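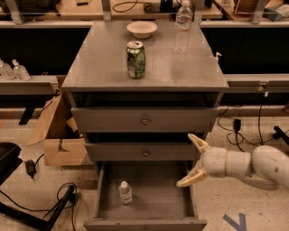 Arne Wiegand wants to know whether he has to type in every last thing he owns before Rumum is any use to him, and if so he'd like his evening back.

No, you don't! I had 61 items in mine when I first leaned on it for real (looking for a bicycle pump, found in under a minute) and it was fine. So this part is for Arne and anyone else who has got the program installed, opened it, seen the big blank list and closed it again. If you haven't installed it yet, go back to part 2.

4. Setting up your places

Rumum thinks in places first and things second. A place can sit inside another place, so a house holds rooms, a room holds furniture, and furniture holds drawers or shelves. I went four levels deep in my own flat and wouldn't go any further, the menus get silly.

4.1 Open the Places tab and press New. Give the top place a plain name. Mine is Trestville, after the street.

4.2 Add your rooms. Use the names you say out loud. If everyone at home calls it the box room, don't call it Bedroom 3.

4.3 Pick one piece of furniture in one room and add it with all its drawers. I number drawers from the top down: D1, D2, D3. You can go bottom up if you like, but stick to it everywhere.

4.4 Press Save. There's no autosave on this screen (I've asked).
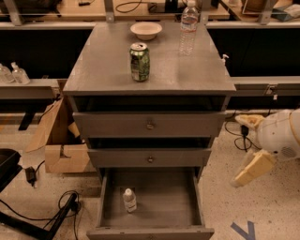
Three drawers, with a small bottle standing in the bottom one.

Note: an item left on top of a cabinet needs a place too. I add one called Top to each piece of furniture and let it be a bit of a dumping ground. Once a month I empty it, or say I will.

5. Adding your things

5.1 Choose the drawer from the list on the left, then press Add item.

5.2 Type the name. Begin with the noun – "tape, masking" and not "masking tape" – and your list will sort itself into sensible clumps. I learned this in February with half a house already typed in the other way round, and I spent a long and grumpy weekend putting it right.

5.3 Leave Quantity at 1 unless the number matters to you. Batteries, yes. Rubber bands, please no.

5.4 Tick Used up if it's the sort of thing that runs out. Those items get their own shopping list later on, in part 7.
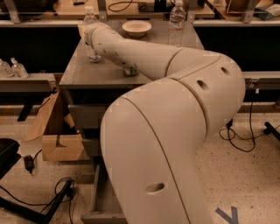 5.5 Repeat until you're bored, then stop. The list is just as happy half done, and you can pick up at the same drawer next time with Resume at the bottom left.

Caution: names longer than 200 characters are chopped without any warning. Put serial numbers and long notes in the Notes box, where there's plenty of room.

Caution: deleting a place deletes everything in it. Move the items out first with Move all. I lost 163 entries this way and the Undo button only goes back one step.

6. Printing the labels

I use a Tundico label printer and the narrow tape. A Seidel works as well, but you have to choose the wide layout under Page set-up or the last letter drops off.

6.1 Tick the places you want labels for.

6.2 Press Preview and read it through. Spelling mistakes look much bigger once they're stuck on the furniture.

6.3 Print one. If it comes out blank, turn the tape over and try again.

6.4 Print the rest.
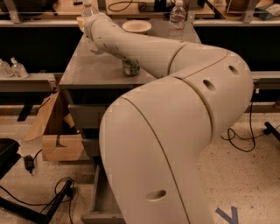
A bowl, a small jar and water bottles on the grey top.

6.5 Wipe the surface, let it dry and press the label down from the middle outwards.

Note: the code under each label is given out in order and never used again, so gaps are normal. My newest is 1377 and I own nowhere near that many drawers – I just reprint a lot.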